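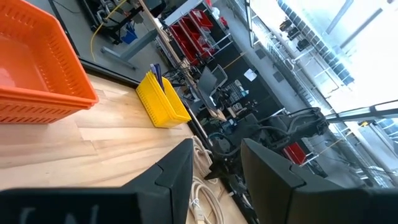
What's changing at the Ondine Street Library this February? We're opening until 9 pm on weeknights, scrapping overdue fines for good, and wiping every old fine off the books.

I'm Lanying Kang, the branch manager, and I've been wanting to write this one for ages! When we went through the records we found 1,405 members who owed us something, mostly a few dollars for a picture book that slid under a bed. Plenty of them stopped coming in. If you're one of them, your card works again from Saturday and you don't need to fill in a form or talk to anyone.

You'll still get a reminder when something is due (email or text, your pick). If a book is more than 6 weeks late we'll ask you to replace it or bring it back, and once it's back, we're square.

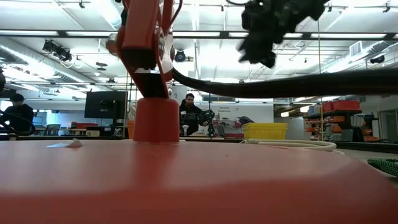
The later hours came out of our spring survey. We had 3,376 replies, which floored me, and the most common request by a mile was somewhere warm to study after dinner. Karim Masri is running the evening desk and has already claimed the good chair. The Zeng Room can be booked until 8:30, and the local history shelves are moving upstairs beside the photocopier, where the light is better.

We've also bought 340 new titles, heavy on large print, graphic novels and cookbooks. Lihua Xia picked most of the cookbooks, so expect a lot of dumplings.

Questions? Call the front desk or stop by and ask for me.

Comments

Yichen Tan: Does this cover interlibrary loans too? I've got one from the Drellotari branch that's a bit overdue.

Lanying Kang: It does, Yichen. Drop it in our chute and we'll send it over.

Lempi Laaksonen: Open till nine, wonderful. Please keep the newspapers out in the evening, they used to get packed up at five.

Last updated: February

Contact us | Copyright Ondine Street Library | Back to top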